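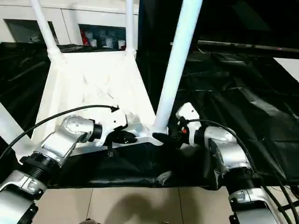

White plastic chair, upside down

Skivau x Drirosau jacket, does the sizing run small?
Posted 13 December 2024

I want the cropped work jacket from the Skivau and Drirosau collection. I normally wear a medium in Skivau, but the product page says "collab fit" and gives no chest measurement. The store near me doesn't carry it, and returns on collection pieces cost 10 dollars. Does anyone own one? I'd wear it over a thick sweater.
Vlasta Gajdoš

mapleseam
I have the medium in olive. Laid flat it's 21 inches armpit to armpit, and the sleeves are a bit shorter than on the regular Skivau jacket. A T-shirt or thin knit is fine under it. With a heavy sweater I can't button the top two buttons, so I'd go up to a large. The length hardly changes between sizes. Mine is 67 percent cotton and it didn't shrink when I washed it cold. I haven't tried the dryer.

tobyk90
Didn't buy the jacket but the pants from the same drop were huge on me. Sent them back.

hemline_rae
The pants are cut by Drirosau and the jacket uses the Skivau pattern, so don't go by the pants. I agree with the large. Check the resale sites too. I saw two larges there for 90 dollars, one with the tags still on. The black one has a different lining that feels tighter in the arms.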